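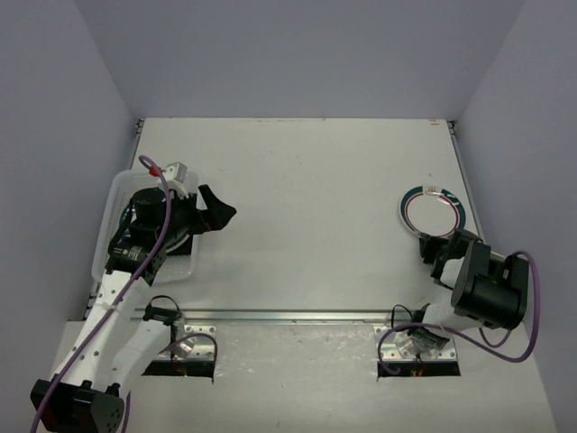
The Dornent wrist fault was a recurring failure in the Dornent bench arm, a small two-armed robot used for tabletop handling work such as moving dishes between a basket and a work surface. The fault caused one gripper to open without a command, usually while the arm was holding still. It was traced to wear in the cable that runs along the outside of the arm to the wrist.

Background

The Dornent was sold by Trasitz as a pair of arms fixed to the front of an enclosed table. Power and signal for each gripper shared one outside cable, which left slack at the elbow so that the arm could fold. Control software came from a separate product, Vimby.

Fault

The first written report came from Esther Swai, a test engineer, who logged a dropped plate on 1st February. The software had recorded no error. Similar drops followed at two other sites, and by March the maker had 47 reports on file. Most involved the right arm, which was used more often for plates in the standard test routine.

Early reports blamed Vimby. Deming Cao, who maintained the gripper code, ran 2202 closing cycles on a bench unit with a new cable and could not produce the fault. The same test with a used cable failed after 669 cycles.

Cause

Repeated bending near the wrist connector broke strands in the signal wire. When contact was lost for a moment, the gripper controller restarted and went to its default position, which was open. The restart took about 200 milliseconds - too short for the software to flag it as a lost connection.

Safety

No injuries were reported. The safety notice, written by Amado Navarro, warned that a gripper could also move while a person was reaching into the enclosure to clear a dropped item. Operators were told to cut power to both arms before reaching in. Pausing the program was not enough, as the grippers stayed powered during a pause.

Correction

Trasitz replaced the cable with a more flexible type and added a clamp below the wrist. A Vimby update changed the default after a restart, so that the gripper held its last position. Units with the old cable could keep running with the update, but the notice limited them to unbreakable items until the cable was changed.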